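From: Marwa Zerouali
To: Witley Allotments list
Date: 24th October
Subject: Re: Fawzy seed potatoes, group order

Nabila Mahrous wrote:
> The Ellomley growers say Fawzy shrugs off blight and crops twice as
> heavily as anything else. I'd like to put us down for 16 sacks before
> the price goes up in February. Any objections?

One, yes. Who at Ellomley weighed them? I asked last year and was told "you could just tell".

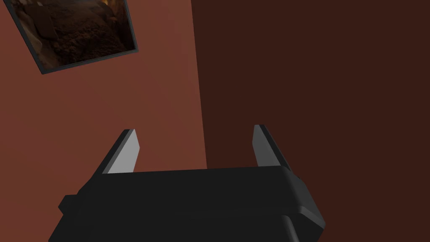
Spacing first. The leaflet wants Fawzy planted closer than our usual rows, and I doubt it. Crowded tops stay damp, and damp tops get blight whatever the label says. Leave a wide open gap between rows, like the one between the two parallel fingers in the picture, and you can at least get a hoe through.

Then there's the yield claim. Brakville grew it for 2 seasons on sand. We're on clay.

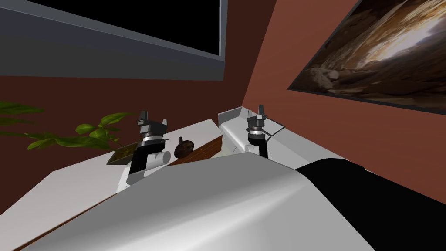 My suggestion is a proper trial: 6 plots, half Fawzy and half whatever you normally grow, all lifted in the same week and weighed on the same scales. Same size of bed too, please. Judging by eye is hopeless, as the right arm up there shows, looking smaller than the left when it's only farther back. The far end of a plot plays the same trick.

I'll pay for one sack. I won't pay for a share of 16.

Marwa
Plot holder, lower field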